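Drullthorpe Library Lends Out Its Board Games, Gets Most of Them Back

15 November 2024

The Drullthorpe public library has finished the first full count of its board game shelf, and the news is better than the people who opposed the shelf had hoped. Of the 60 games that went into circulation in June, 55 are still in one piece, or at least in one box.

The other 5 have entered a category the library calls "resting." Two were returned without a board. One was returned without anything but the board. One came back as a different game entirely, in the right box, and the patron who borrowed it maintains that this is how she got it. The last has not come back, and a letter has been sent.

Mimoza Vlachou, who runs the lending desk and did most of the counting, said the results were in line with what she expected from the town. "People here will drive back across the county to return a library pen," she said. "Then they'll lose the dice and look you straight in the eye."

The shelf was paid for out of a $2000 bequest that had been sitting in the library's account for so long that the paperwork attached to it was typed. The will asked only that the money be spent on "something to keep folks in of an evening." There was a faction that felt this meant large-print westerns. There was another, smaller faction that felt it meant a furnace. The board games won on a show of hands at a meeting that ran late, and several people had already left to go home and watch television, which may be a kind of evidence for one side or the other.

Loans run two weeks. The most borrowed title by a wide margin is Kamevach, a trading game with a map, a river and a rule about salt that takes up four pages of a twelve-page booklet. It has gone out 27 times. According to the comment cards tucked in the lid, it has been finished on nine of those occasions. One card reads, in full, "We will try again after the holidays." Another reads, "Who is the salt player supposed to be?" Somebody has answered underneath in pencil, and somebody else has crossed out the answer.

Second place belongs to Kitska, a card game for ages six and up in which everyone is a cat and the object is to get onto the stove. It is said to take fifteen minutes. It comes back with jam on it. Vlachou has replaced the deck once already and keeps a third in her desk drawer, and she would like it known that the drawer is locked.

The rest of the shelf is a mix of donations and things bought new, with a row for younger kids at the bottom where they can reach it and rearrange it. Stacking and sorting games do well there. Parents like them for the lack of reading involved. The kids like them because they fall down. 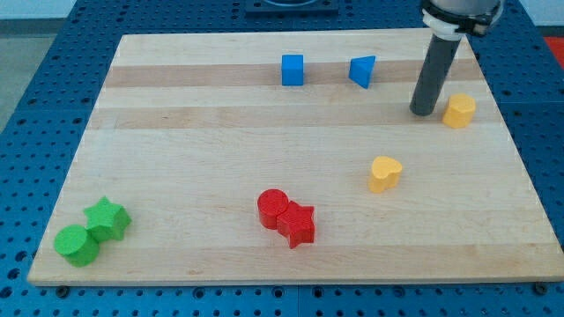 Late returns have been a sore point. The fine is a quarter a day, the same as for books, and it was set before anyone had considered what it means to be halfway through a four-player game with a brother-in-law who only visits on long weekends. The library has granted extensions in cases of "ongoing play," a phrase that now appears on an official form. To qualify, a borrower has to state whose turn it is.

Missing pieces turned out to be less of a problem than the critics predicted, mainly because the library stopped being fussy about what counts as a piece. A shirt button has been serving as the harbor master in one game since late summer. A set of plastic pawns was topped up with a dried bean, and the bean is now reported to be lucky, and there have been arguments over who gets it. Vlachou keeps a coffee can of spare parts at the desk and will let people dig through it, provided they put the lid back on.

Instructions are another matter. Rule booklets wander off at a rate that can't be explained by carelessness alone. "I think people take them so the other side can't check," said Mimoza Milošević, a retired bus dispatcher who has borrowed more games than anyone else in town and has been asked, gently, to let other people have a turn with the good ones. Copies of the rules are now kept behind the counter and can be read aloud over the phone during opening hours. Milošević has called four times. She was right on three of them, she said, and is looking into the fourth.

(The two women are not related. They have been asked this by every person in line, and Milošević has started saying yes.)

The shelf has had some effect on the library's other business. Puzzle donations have gone up to the point where a sign has been posted asking for them to stop. The back table by the radiator, once reserved for tax forms, is taken most afternoons by a group playing a tile game and not talking. A man who came in to complain about the noise on the first day found there wasn't any, and stayed to complain about that. He now plays green.

As for what happens next, there is a little money left from the bequest and a fair amount of opinion about how to use it. The leading proposal is a second copy of Kamevach, so that the waiting list can be cut down and so that one household on Vidmar Street can stop renewing the first. A rival proposal would spend the same amount on a better lamp for the back table. Both sides have submitted written comments. One of the comments is eleven pages and includes a drawing of the lamp.

Vlachou declined to take a position on either. She did say that she has taken Kamevach home herself, over one rainy weekend, and that she and her husband got as far as the river before they agreed to have supper instead. Asked about the salt rule, she said she would need to look it up, and then couldn't find the booklet.

Games can be borrowed with a regular library card. Returns should be made at the desk during opening hours and not through the book drop, where a marble run was posted one piece at a time in October and is still being heard from. Anyone holding a small wooden sheep, a red sand timer or the north half of a map of Portugal is asked to bring it in. The library says there will be no questions, though Milošević says she has a few.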